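Table Linen Finisher and Packer - Part Time, Briltby

Posted: December
Hours: 20 per week, weekday mornings, 8:00 a.m. start
Reports to: Workroom lead
Openings: 2

Stallodine makes and sells tablecloths, runners, napkins and place mats. We sell through our own shop in Briltby and by mail order, and we supply Grelau and a few smaller gift stores in the area. Most of what we make is cotton check or plain cotton, with printed or sewn trim. We are hiring two people to finish and pack orders in the workroom.

This is a hands-on job. You will be at a table for most of the shift, either sitting or standing, and you will handle fabric all morning. Sewing experience is helpful but we don't require it. If you can iron a straight crease and fold a large piece of cloth so the edges meet, you can learn the rest here.

What you will do

Trim loose threads from hems and corners
Check each piece for stains, pulled threads and crooked printing
Press runners and napkins, using the steam press or a hand iron
Fold to the size on the order card
Tie or band sets together and add the care label
Pack orders in tissue and box them for pickup
Set up the display tables in the front of the shop when the range changes
Keep your own table and the cutting shelf clear at the end of the shift

Setting up the display tables takes more time than people expect. Each table gets a cloth, a runner and sometimes place settings. The cloth has to hang to the same length on both sides, and the runner has to sit in the middle with the lettering facing the customer. We change the tables once a month and before large orders go out to Grelau.

What we are looking for

You should be comfortable working with your hands for several hours. You should be able to lift a box of folded linens and carry it to the back door. You need to read an order card and follow it exactly - the same runner comes in three lengths, and the wrong one means a return. Good eyesight for small faults matters, with or without glasses.

We would like to hear from people who have worked in laundry, alterations, hotel housekeeping, catering setup or retail display. We have also hired people straight from school and people coming back to work after years at home. Please tell us what you have done, paid or unpaid.

Pay and conditions

Pay starts at the workroom rate and is reviewed after the first three months. There is a paid break at 10:00 a.m. and free parking behind the building. Staff get a discount on everything in the shop, including seconds. There is no evening work. In December we may ask for extra mornings, and these are paid at the higher rate.

The workroom is on the ground floor and is heated. The front door has one step, and the back door has none. Closed shoes are required near the press. Long hair should be tied back while you are using it.

About the printed runners

Our printed runners are the busiest part of the range. We had an order for 500 of them from Grelau last season and expect a larger one next year. They are named after flowers, and each one has the name printed down its length. A new finisher usually starts on these, because the trim along the sides shows quickly whether a piece has been pressed flat or pulled out of line.

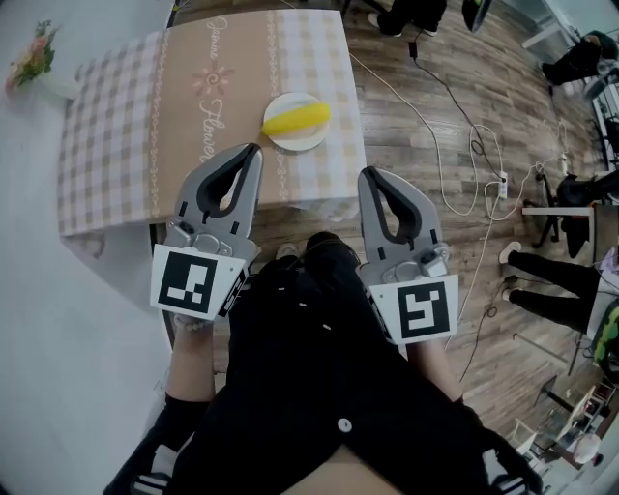

By Sânziana Nistor, Workroom Lead, Stallodine

The Jasmine Flower runner is a beige one with white cursive lettering, a small pink flower between the two words and a thin white stripe along each side. On a pink-and-white gingham cloth, the checks give you something to line the runner up against. If you come in for a trial morning, you will press and lay out pieces like this one, and I will show you how we fold them for the box.

How to apply

Send a short letter or email with your name, phone number and the mornings you can work. A resume is fine but not necessary. Please put "Finisher, reference 691" at the top so it reaches the right desk. You can also leave an application at the shop counter before noon.

We will call everyone we would like to meet. The meeting takes half an hour, followed by one paid trial morning in the workroom. Please bring the name of one person who can speak about your work. It does not have to be an employer.

Both positions are open until filled.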